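Jul 5, 2024

# Keeping summer sandals and canvas shoes looking lovely

It's sandal weather at last and I've had every pair I own out on the back step! I do this each summer, a big sort through before the August holidays, and over the years I've picked up a fair few tricks for making cheap shoes last. Some came from my mum, some from the mender's on the corner, and a couple from readers (keep them coming, I love getting them).

## Canvas

Take the laces out first. I know it's a faff, but the tongue never comes clean with them in. Knock off the dry mud over the bin, then mix a teaspoon of washing-up liquid into 200 ml of lukewarm water and go over the canvas with an old nailbrush, in small circles. Work on the whole panel, even if there's only one spot, or you'll end up with a clean patch and a tide line round it. Ask me how I know!

Rinse with a damp cloth, stuff the toes with white kitchen paper and leave them somewhere airy. Newspaper is fine for black shoes, but the ink came off on my lemon-yellow pumps and they've been gardening shoes ever since.

For the rubber edge, a paste of bicarb and water on a toothbrush is brilliant. Leave it five minutes, scrub, wipe. My Dallow plimsolls are on their fourth summer and the rims are still properly white.

## Leather straps

Wipe them over after wearing, while you're still thinking about it. A barely damp cloth, then a dry one. Every few weeks I rub in a little neutral cream with my fingers, a blob the size of a pea for each shoe, and buff it with an odd sock. Try it on the inside of a strap first, especially on tan, which can go a shade darker.

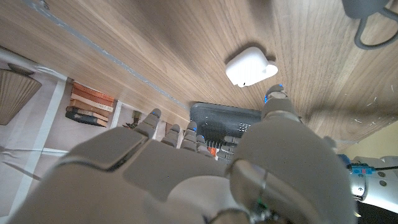
If the buckle holes have stretched, you can put a tiny dab of clear flexible glue round the edge with a cocktail stick and let it set overnight with the strap undone. I use Flunex, the one in the small tube, and it's held up beautifully on my red T-bars.

## Suede

Suede frightens people and it really needn't! Let any mark dry completely, then brush it one way with a suede brush or a clean, dry nailbrush. A plain white rubber lifts the shiny bits where your toes rub. For grease, pile on cornflour, leave it overnight and brush it off in the morning. You may have to do it twice.

## Smelly insoles

Iolanda Falcão wrote in with a good one: take the insoles out (if they lift), sprinkle both sides with bicarb, and shut them in a paper bag till the next day. Shake them well outdoors before they go back in. I tried it on some very sorry espadrilles and I'm converted. Don't soak espadrilles, by the way, as the rope soles swell up and go brown.

## Putting them away

- Clean first, always. Old marks set hard over the winter.
- Shoe bags made from worn pillowcases are lovely, and you get two small ones out of each.
- Do up the buckles so the straps keep their curve.
- Keep patent away from anything printed or brightly coloured, as it picks up dye.

I've still got the silver wedges from Vondráček to sort out, as the heel covering has started peeling at the back. If anyone has glued that sort of thing down and had it stay down, please tell me what you used!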